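Technology and Work

Teaching by hand: how a small laboratory in Ilcombe got its robot to fold a pullover

By our research correspondent

The first thing Soledad Palma shows to a visitor is a drawer of clothes. There are vests, pyjama trousers, a child's jumper with one sleeve much longer than the other. She bought most of it from charity shops in Ilcombe, and she chose the worst pieces on purpose. "If the cloth is good, the robot learns only good cloth," she says.

Palma leads the Avura project, a study of how machines can learn to handle soft things. It is an old problem in robotics and a stubborn one. A metal part has the same shape today and tomorrow. A pullover has a different shape every time it is put down, and it changes again when it is touched. Programs that work very well with boxes and bottles become lost when they meet a sleeve.

For many years the usual answer was to make a model of the cloth. The computer calculated how each part of the fabric would bend and slide, and then planned the movement. Palma wrote her doctoral thesis on such a model, and she speaks of it with affection, as one speaks of a difficult relative. It was correct, but it was slow, and it needed to know the stiffness of the fabric before it could start. In a real home, this is not known.

Avura takes the other road. The robot is shown the task by people, many times, and it learns to connect what it sees with how a hand should move next. This way of working is called imitation learning, and it has become common in recent years. The question which interests Palma is a smaller one inside it. From whom should the robot learn, and how many times must it be shown?

Her group collected 2,000 demonstrations of folding. In the first half, the people who folded were asked to do it perfectly, from a garment laid flat, with no hurry. In the second half they started from a heap, and they were allowed to make mistakes and to repair them. If a corner slipped, they went back for it. If the sleeve was inside out, they pulled it through. The two halves were used to train two versions of the same program, and each version was then tested on garments it had not met before.

The version trained on perfect folding completed 43 per cent of the tests. It did well until something went wrong, and after this it had no idea what to do. Palma remembers one trial in which it dropped a collar and continued to fold the air, very politely, to the end. The version trained on the untidy half completed more than this, although the group is still checking the number before it goes into the paper, and she prefers not to give it to a magazine. She will say that the difference was largest with knitted things.

Why knitted things? A knit stretches when it is lifted, so the point one wants to take next is no longer where it was a moment ago. A cotton shirt forgives a late decision, but a jumper does not. People correct for this without thinking. When Palma asked the folders to explain how they choose the second point to hold, they gave 40 different answers, and several of them argued with each other over lunch.

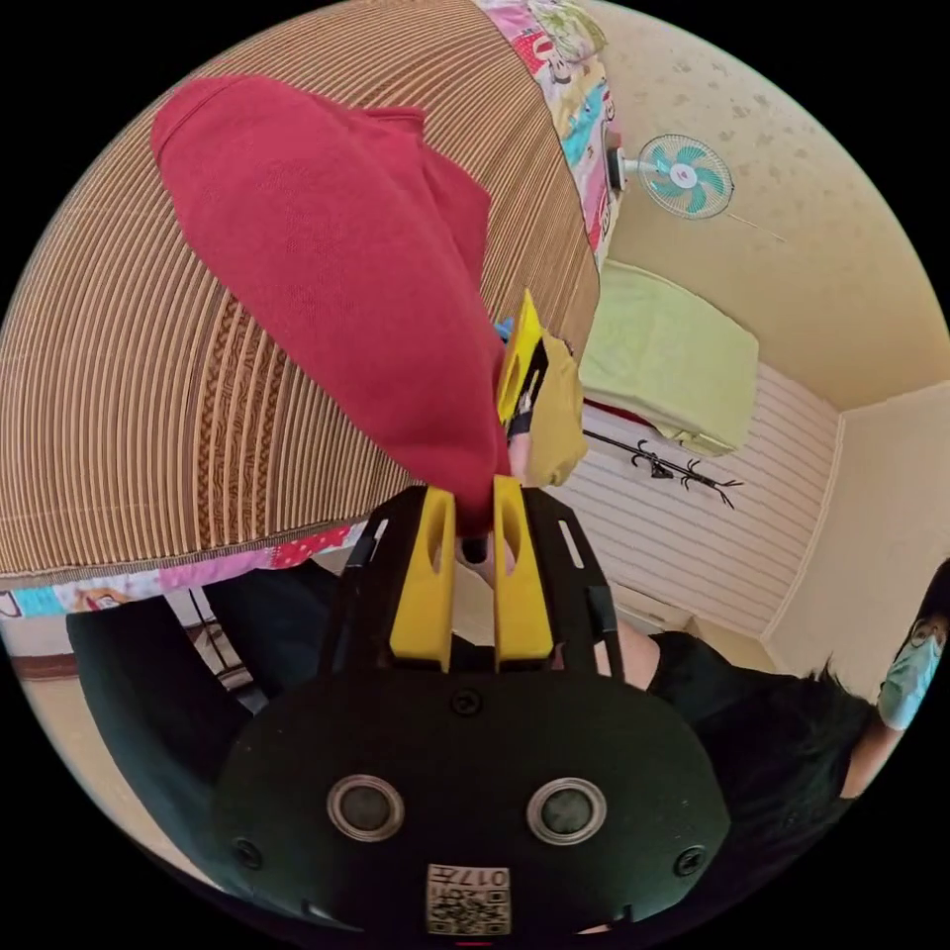
The second point to hold is now the centre of the work. In the language of the group it is "the meeting", the moment when one gripper already has the garment and another must come to help it. Most of the mistakes of the trained program happen there. Either the second gripper comes too early and closes on nothing, or it comes too late and the cloth has already turned. With the red knit one understands the difficulty at once, because between the two yellow fingers there is only a small pinch of it, and all the rest is drawn up to one side in a long soft crumple, with the finger of a second gripper partly hidden behind it. A camera placed on the tool has to find a useful edge in this.

The group has tried several remedies. One was to make the program wait after each lift, so that the garment could become still. It helped with heavy jumpers and spoiled everything with light ones, which went on swinging. Another was to let the program look at a short history of pictures instead of only the latest one. This remedy was kept. It costs some speed, but the robot seems less often surprised.

Not everybody in the field is convinced. A colleague of Palma at the Salinas institute, who read the results before publication, told her that the untidy demonstrations may be better simply because they are longer and contain more movement. Palma finds this a fair objection. In January the group will repeat the training with the two halves cut to the same total length, and if the advantage disappears, she says, the paper will have a different title.

There is also interest from outside. Pladent, a company which supplies linen to clinics, has asked if the method could be used for gowns. Palma's reply was careful. Gowns have strings, and the robot has never been shown a string. She has since put three of them in the drawer.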